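Demo visit prep, minutes, Vullinness team

In: Aoi Iwasaki, Kazuhiro Morikawa, Wayne Kowalchuk, Kane Hapeta. Ibrahim Tamuno by phone, dropped off twice, came back. Started 4:10 because the call link was wrong (again). Notes by Aoi.

**Last minutes**

Taken as read. One correction from Wayne: the Trondside visitors asked for a live run AND a talk, not a live run instead of a talk. Fixed in the shared copy.

**1. Who is coming**

Trondside have confirmed for September. First group is small, their lab people, morning. Second group after lunch is open to anyone on the Lastdale mailing list. Sign-ups at around 100 so far, which is far more than can stand near the tables at one time. Kazuhiro to split the afternoon into slots. Wayne thinks a third won't show. Kazuhiro not planning on that.

Name badges: 200 ordered last year, most still in the box. Use those.

**2. What we show**

Long one. Main demo is the tabletop job: cup, bowl, spoon, nothing fancy. Ibrahim wanted the drawer task too, but the drawer task fails too often and we have no time to fix it. Dropped, unless he can get clean runs by the next meeting.

Order of the run still open. Kane for spoon first, as it's the hard one and people's attention is best at the start. Wayne for cup first so the operator can settle in. Went back and forth. Left as spoon first for the morning group, cup first for the afternoon, then compare notes.
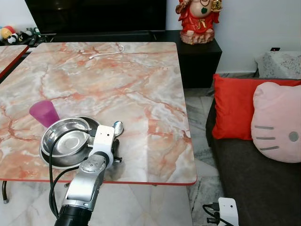 Kane Hapeta asked that whoever narrates does not talk during the pickup. At the last open day the talking never stopped and people were looking at the speaker when the grasp happened. Say what's coming, shut up, let it happen, then talk. Agreed by all, Wayne included, who was the speaker.

Short discussion of speed. Kazuhiro wants the same speed we work at day to day. Ibrahim wants slower for the open group so parents with kids can follow it. Day to day speed for Trondside, slower for everyone else. Kazuhiro to write both settings on a card and tape it next to the operator's laptop.

**3. Spoon**

Own item because it ate up twenty minutes. 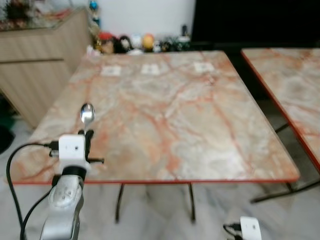 The handover is what visitors ask about most and we've never had a decent answer on how we hold it. Ibrahim's view is pick one way and stick to it all day. Settled on the grip with the handle clamped between the fingers and the bowl of the spoon up, held over the table near the front corner, clear of the paper squares toward the back. Easy to see from the side and the shiny part catches the light. Kazuhiro worried it slips if the handle goes in at an angle. He'll try it with tape on the fingers and without, and report back. No tape on the day unless he says so.

Wayne asked if we bring a second spoon. Yes. Bring a few.

**4. Talk**

Aoi does the Trondside talk, Kane the afternoon ones. Keep it to ten minutes. Slides from the Tsuji visit can be reused but the numbers in them are old, take them out. Don't promise dates. Someone at the Tsuji visit wrote down a date and we heard about it for months.

Questions we should expect:

- can it do dishes (no)
- how long does it take to learn a new object
- what happens when it drops something
- is a person driving it

Last one needs a straight answer in one sentence. Ibrahim and Kane to write the sentence together and send it round, so we all say the same thing.
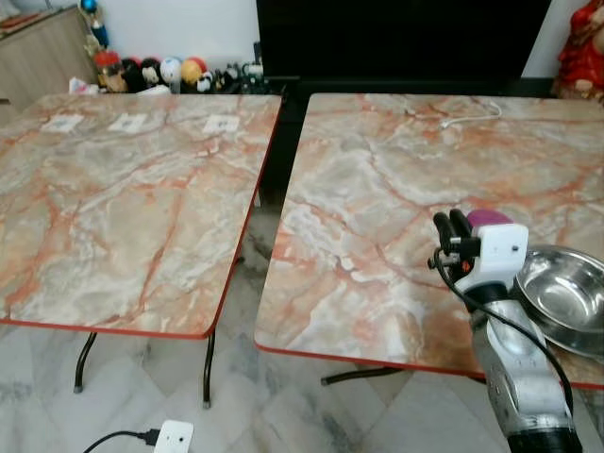

Ibrahim Tamuno said we should also show a miss. If it goes wrong, leave it wrong for a few seconds, explain, reset, go again. His point was that engineers from Trondside will trust us more for it, and the open group mostly finds it funny anyway. Kazuhiro fine with a miss by accident, not fine with a planned one. No vote, but the room leaned Ibrahim's way on the explaining part and Kazuhiro's way on the rest.

**5. Layout and safety**

Visitors stay behind the line, full arm reach plus a step. Kane has the floor tape. Line goes down the evening before, not on the morning, it peels if you walk on it while people are still moving gear around.

One person on the stop button at all times and that person does nothing else. No narrating, no phone. Rota from Kazuhiro.

Start positions for cup and bowl. These have been drifting between runs and then the first grasp is off.

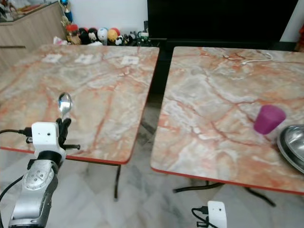
Wayne to mark the start positions with something small that comes off clean, and take notes on where each one is so anybody can reset between slots. Reset needs to be under 2 minutes or the afternoon runs over. Practice it. Aoi timed the last one and it was well over, mostly from people discussing where the bowl goes.

Cables: check every connector before the first slot and again at lunch. Kane has a checklist somwhere, will find it.

**6. Flyers**

200 printed, wrong web address on the back. Sticker over it or reprint. Wayne got a reprint price, everyone winced. Stickers. Wayne and Aoi to do it, with coffee.

**7. AOB**

Parking at Lastdale is bad, put that in the email to Trondside. Ibrahim asks for a proper lunch break this time. Noted. Kane can't make the next call, will send comments in writting.

**Actions**

- Kazuhiro: slots, stop button rota, speed card, tape test on the fingers
- Wayne: start marks, stickers, spare spoons
- Kane: floor tape, cable checklist, afternoon talk
- Ibrahim: drawer task runs or drop it for good, the one sentence (w/ Kane)
- Aoi: Trondside talk, parking note, these minutes

Closed 5:35. Next call same time, Aoi sends the link and tests it first.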